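Search this site Search Enter keywords

Review: Tipoki, a debate and speech tracking app for people who follow elections

January 16, 2021 — 3 min read 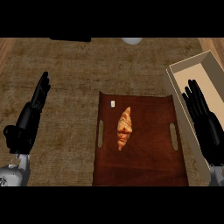

A croissant on a brown wooden tray, next to an open cardboard box.

I used Tipoki through most of the last campaign season and kept it on my phone afterward to see whether it was still useful once the voting was over. The short answer is yes for speeches, less so for anything local.

Tipoki is made by a small company called Erkau. You pick the races and officeholders you want to follow, and the app sends you the full text of speeches, announcements and debate answers as they are posted. Each transcript links to video when there is video. You can search by phrase, which is the feature I used most. If a candidate says he has always supported a gas tax, you can type in "gas tax" and read what he said in April.

Setup took 12 minutes, and most of that was scrolling. The list of candidates is sorted by state and then by last name, with no way to sort by office. I wanted the people running for my state senate seat and had to look up their names somewhere else first. Erkau says on its help page that a better menu is planned.

Transcripts of national events were good. Names were spelled right, applause was marked, and crosstalk in debates was handled better than I expected — each speaker gets a separate line and the interruptions are time-stamped. State-level material was rougher. In two county forums I checked against the video, the moderator's questions were credited to one of the candidates. I reported both. One was fixed the next day and the other is still wrong.

By the end of the season I had 1,258 items saved. The app slowed down noticeably with a list that long. Opening the saved folder took several seconds, and twice it closed on me. Splitting the list into smaller folders helped, though you have to move items one at a time.

Alerts are set too high out of the box. A single rally can produce a notice when it is scheduled, when it starts, when it ends and when the transcript is up. Turn off everything except the last one. You'll find the switches under Account, not under Alerts.

I also tried Rultus, which does much the same job. Rultus has cleaner pages and a real calendar, and its video clips load faster. It doesn't carry full transcripts, though, only excerpts picked by its staff, and I don't want somebody else's pick when I'm trying to check a quote. If you mainly want to know when the next debate is, get Rultus. It's also free, while Tipoki costs $2 a month after the trial.

The paid version of Tipoki adds a side-by-side view, where you put two speeches next to each other and matching passages are shaded. I thought I would never touch it. I ended up using it for nearly every stump speech, and it's the main reason I'm still paying. It only works on a tablet or a computer. On a phone the button is there but nothing happens when you press it.

Exporting is plain text only. Italics and links are dropped, and the date of the speech goes at the bottom of the file where it is easy to miss.

Tested on a phone and an older tablet, both with the paid version.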